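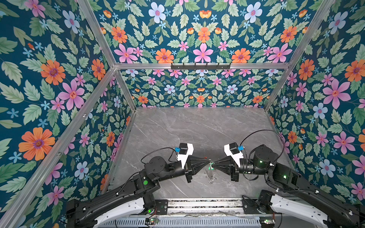
Two Arms, One Small Piece of Plastic

Home | News | Gadgets | Opinion

January 22, 2026 - Anyone waiting for a machine to take over the chores may want to hang on to the dish towel. Skestix, which builds two-armed setups for household jobs, has its black grippers working on small clear plastic items, on a marble-patterned table walled in by more flowers than most garden centers carry in August.

Clear plastic is hard on cameras, even with one on each wrist. The company says its arms have now made 3,000 tries at handling small parts and got 1,000 of them right. Your average six-year-old would want a word.

"People ask when it will do the kitchen," said Norbert Szilágyi, who runs the tests. "I ask them which drawer."

A shop-floor trial with the packaging firm Reker is next, with 30 bench jobs on the list. Folding laundry is on a different list - a longer one.

Related
Arai pushes back its window cleaner again
Drandimeck store tries a shelf-stocking robot
Can a machine make a bed yet?

Comments (2)
gravyboat: One in three is better than my husband.
Pell_T: Love the wallpaper. Is it for sale?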